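Workshop notebook, knitwear bench, Jovstead
7 December 2022

Cold in here again this morning, so I wore the sample cardigan while I worked, and I'm going to count that as a wear test. The cuffs held up nicely, though the left one still rides up when I reach for anything, and I think Korkor was right that we cast off too tightly there. I'll write that down properly once I've unpicked one and had a look.

The main thing today was the washing of the three yoke swatches. To catch up anyone who was out on Monday: we're trying to decide between the Pruvost lambswool and the Clalmont blend for the round-yoke sweater, and the question is mostly whether the dark red bleeds into the cream. Everybody loves the Pruvost on the cone (I do too, it's a lovely soft thing with a bit of a halo to it), but the first swatch came out of the June wash with a pink tinge all through the snowflake row, and I have not forgiven it. So I knitted two more at the same gauge and one in the Clalmont, and gave them all a 15 minute soak in cool water with the usual wool soap, no agitation, rolled in a towel afterward and pinned flat on the board.

Results so far. The Clalmont hasn't moved at all, and the cream is still cream. Pruvost A has a faint blush along the ribbing, which you'd only notice if you were looking for it, and of course I was. Pruvost B looks clean -- I gave that one a splash of vinegar in the soak, so make of that what you will. I'd like to see them both in daylight before I say any more. 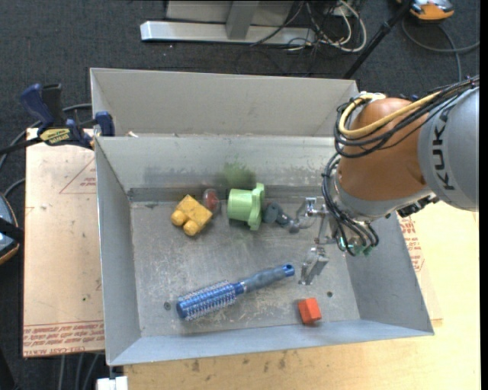 Page last changed: Wednesday, 4:40 pm, D. Lambert

Gauge after blocking is a nuisance, as ever. The Pruvost relaxed sideways by nearly a stitch over the four inches and the Clalmont hardly budged, so if we go with Pruvost the body will need to come down a size in the chart or everyone is going to be swimming in it. Korkor Arthur has the chart file open on her machine and asked me please not to touch it until she has finished moving the raglan lines, so I've penciled my changes on the paper copy and left it under the stapler.

Yarn on hand: 662 grams of the Pruvost red by the kitchen scale, cones not included. Roughly 1,219 yards of cream, going by the label and what I remember using, so please don't plan a whole garment on that number. The green is down to scraps. Clusormont say they can send more in the same dye lot if we ask before the holidays, and I've left them a message.

Also spent far too long on the neckline. The first version sat beautifully on the form and then choked me when I tried it on, so I ripped back to the last decrease round and went up a needle size for the rib. Much kinder! It does stand away a little at the back, and a couple of short rows might settle it down, but I'd sooner see it on somebody with a longer neck than mine before adding them.

To do next:
Look at Pruvost A and B by the window, first thing
Vinegar soak on a fresh swatch, plus one without, same cone
Unpick the left cuff and redo it with the stretchy cast-off
Ask Korkor if the snowflake can shift over 2 stitches so it centers under the collar
Buy T-pins, the good ones, the cheap ones have rusted onto the board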